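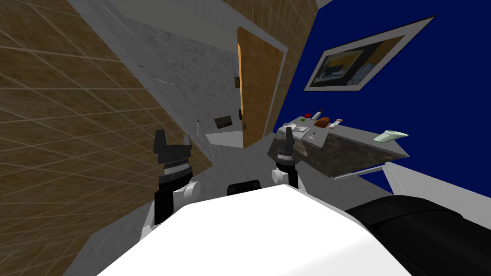
Section 4: Fitting and first filling of your Cadley under-sink water softener

Welcome back. If you have worked through Section 3 you will already have found your stop tap, measured the cupboard and had a good look at the pipework, and the hard part of the thinking is behind you. This section takes you from the empty cupboard to the first glass of softened water. Set aside a morning for it. Some people are finished sooner, but it is a much pleasanter job when you aren't racing the clock, and there is one stage (the first rinse) that simply takes as long as it takes.

These instructions cover the Cadley Iser and the larger Cadley Trindade. Where the two differ we say so. If yours was bought before May, the bypass valve has a red lever instead of a blue one, but it turns the same way and everything below still applies.

Before you begin

Please have these within reach: two adjustable spanners, a washing-up bowl, an old towel or two, a torch, a roll of thread tape, and one bag of tablet salt. Block salt will not fit either model. Granular salt will fit, and it will also pack down into a solid lump at the bottom of the cabinet, so do keep it for the dishwasher.

CAUTION: The softener must be connected to the cold supply only. Never connect it to a hot pipe, even for a moment to test the flow.

CAUTION: Leave at least one tap in the house on unsoftened mains water. Most families choose the kitchen cold tap for drinking and cooking. If anyone at home is on a low-sodium diet, or you make up feeds for a baby, please use this tap for them.

4.1 Placing the cabinet

1. Wipe out the cupboard and check that the floor of it is level and dry. A full Trindade is a heavy thing, and a soft or sagging base should be put right before you go any further.

2. Stand the cabinet in position with the valve head facing you. Leave a hand's width behind it for the hoses. You will be tempted to push it right back to get more room for the cleaning things, but a kinked hose is the commonest reason people ring us in the first week.

3. Lift the lid and take out the card packing, the hose bag and the small white clip taped to the inside wall. Keep the clip somewhere safe (a saucer on the worktop does nicely) as you will want it at step 9. 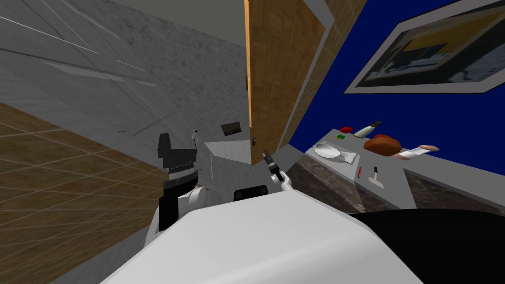
Fig. 4.2 Kitchen, general view.

4.2 Connecting the hoses

4. Turn off the stop tap, then open the kitchen cold tap and let it run until it stops. There is always a little more in the pipe than you expect, so put the washing-up bowl under the joint before you loosen anything.

5. Fit the bypass valve to the rising main using the fittings supplied. The arrow on its body must point the same way as the water flows, away from the stop tap and towards the rest of the house.

6. Connect the hose marked IN to the lower port of the valve and the hose marked OUT to the upper port. Hand-tight first, then a quarter turn with the spanner. Please don't be tempted to give it another for luck. The washers are rubber and too much force splits them.

7. Push the narrow drain hose on to the elbow at the side of the valve head and run it downhill to your waste pipe. Leave an air gap at the end so that waste water can never be drawn back.

8. Fit the overflow hose to the stub near the top of the cabinet and lead it to an outside wall. It should never carry any water in ordinary use, which makes it an easy one to forget. Please don't leave it off!

9. Press the white clip over the drain elbow until it clicks.

NOTE: If your mains pressure is very high you may need a reducing valve, which we sell as part number 909. Your water company can usually tell you the pressure over the telephone.

4.3 Salt and settings

10. Pour in the tablet salt up to the moulded line. You don't need to add water to the cabinet, as the softener draws in what it wants.

11. Plug in the transformer. The display lights up and shows the time, which will be wrong. Hold SET until the hours flash, put them right with the arrows, and press SET again for the minutes.

12. Press MENU once and enter your water hardness. You will find the figure on your supplier's website or on your bill. If you really can't track it down, use one of the paper strips in the hose bag and match it against the colour chart on the back cover.

13. Press MENU again to choose the regeneration time. It comes set for the small hours, and we suggest leaving it there unless somebody in the house works nights and likes a bath when they get in.

4.4 First rinse

14. With the bypass lever still at BYPASS, open the stop tap slowly. Look over every joint with the torch, and run a dry finger round the underside of each nut.

15. Move the lever gently to SERVICE. You will hear some gurgling and hissing as the air comes out, and that's quite normal.

16. Hold REGEN for 7 seconds. The softener now rinses itself through, which takes 53 minutes on the Iser and a little longer on the Trindade. Put the kettle on.

17. When the display returns to the time of day, run the bathroom cold tap until the water is clear. A faint yellow tinge at first comes from the new resin and soon goes.
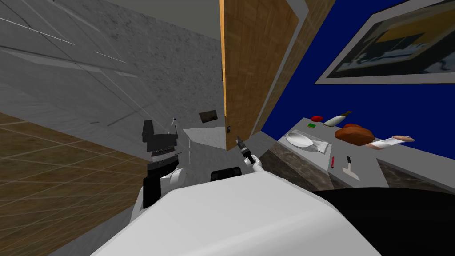 Why does my softened water feel slippery when I wash my hands?
Soap lathers far more readily in soft water, so you are most likely using more than you need. Try half the amount for a week or so and the feeling should settle.

4.5 If something isn't right

The display shows E2. The drain hose is kinked or blocked. Straighten it, then repeat step 16.

The display is blank. Check the socket with a lamp, then push the small plug firmly into the back of the valve head.

The salt level never drops. Look for a hard crust across the salt and break it up with a wooden spoon handle. If there is no crust, check that the lever is at SERVICE.

For anything else, write to Cadley Customer Care, Unit 2117, Drotport, with your serial number, which is on the label inside the lid.

Section 4 last revised 19/10/2025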